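What We Learned About Knots and Rope Strength

Our question was simple: how much weaker does a rope get when you tie a knot in it? Floor had heard from her climbing coach that a knot can cost you a big part of the strength, and we both wanted to see that for ourselves!

We bought one long piece of rope from the Alcombe hardware shop and cut it into 24 samples. Eight stayed straight, eight got an overhand knot and eight got a figure eight. Yayra tied all of them so the tightness would be as even as we could make it.

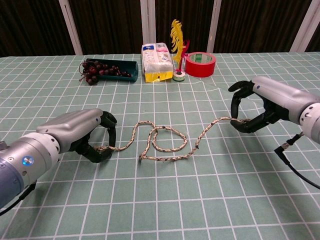

Each sample went onto the pull tester in the Baert workshop, and we raised the load slowly until something gave. The straight samples held an average of 261 pounds. The figure eights came second and the overhand knots came last, which matched our guess (we cheered when the third one went, it was loud). Almost every knotted sample broke right where the rope enters the knot. Our teacher explained that the fibers on the outside of that first bend are stretched hard while the inside ones hardly do any work.

We threw out 2 results where the clamp slipped. One straight sample also broke at only 240, and we kept it in, as we could find no damage on the leftover piece. 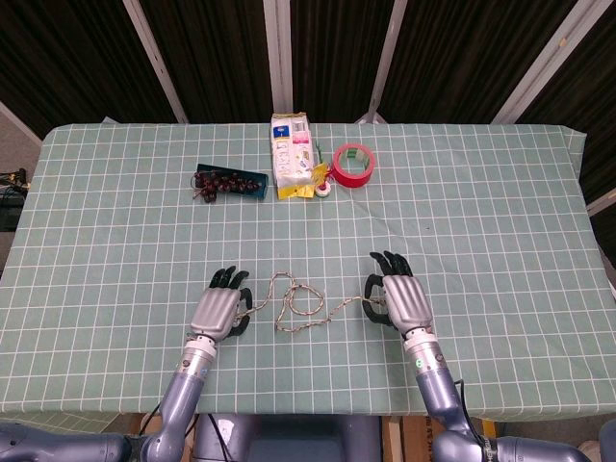 Next time we would love to test different kinds of rope, and we already have a list. Twisted rope is the first thing on it, and after that very thin cord. Braided rope is fun to compare too, like the one on the green and white grid tablecloth, held at both ends, where the strands cross over each other all along the length. We think a braid might share the load differently in a tight bend, but that is only a hunch until we break a few.

Floor Van der Linden and Yayra Nutsugah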